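Progress Report to the Bukari Fund: Good Practice Rules for Simulated Manipulation Trials
10 Dec 2019
By the Prusow project office

This report covers work since March on the draft rules for testing robot arms in simulation before they are tried on physical equipment. The grant supports two outputs: a written standard for the three partner sites, and a set of test records showing that the standard can be followed in daily work.

Status of the draft. Version two was sent to the partners at Gunder and Nogueira and returned with comments. Most concerned the section on reporting. Both partners asked that failed attempts be logged in the same form as successful ones, and the text now requires it. A second change deals with random settings. Each run must record the seed, the table texture, the lighting values and the starting pose of the arm, so that another site can repeat it without writing to us for details.

Test records. The plan called for 400 recorded runs in this period. The sites completed 479, of which 451 met the record-keeping rules in full. The remaining 28 lacked either a seed value or a software version number. They have been kept in the archive and marked as incomplete — the draft does not allow records to be deleted — and they are excluded from all results reported to the Fund.

Scene variation. The rules now state that a trial series may not rely on a single plain background. Sites must vary surface pattern, light level and the mix of objects, and must include layouts in which the arm hides part of what is on the table. Gunder has adopted this in full. Nogueira has adopted the pattern and object rules and will add the lighting rule once its rendering software has been updated.

Limits on claims. Partners may not describe a simulated result as evidence of safe operation near people. Any summary that leaves the project must say on its first page that the trials were simulated. We consider this the most important clause in the draft and do not expect to soften it.

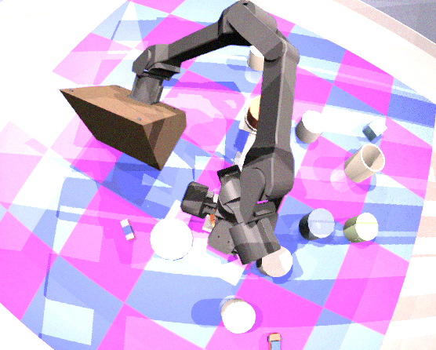 Does a good record in simulation allow a site to skip the supervised stage on the physical arm? Under the draft rules it does not; every site must complete 12 supervised runs at reduced speed, whatever its simulated results.

Open items. Two points remain unsettled. The partners have not agreed on how long raw logs should be stored, and the wording on changes made to a scene partway through a series is still too loose. We will circulate new text on both. Spending is within the approved budget, and no change to the grant terms is requested. Version three of the draft will be sent to the Fund with our next report in March.

Last updated: same day as issue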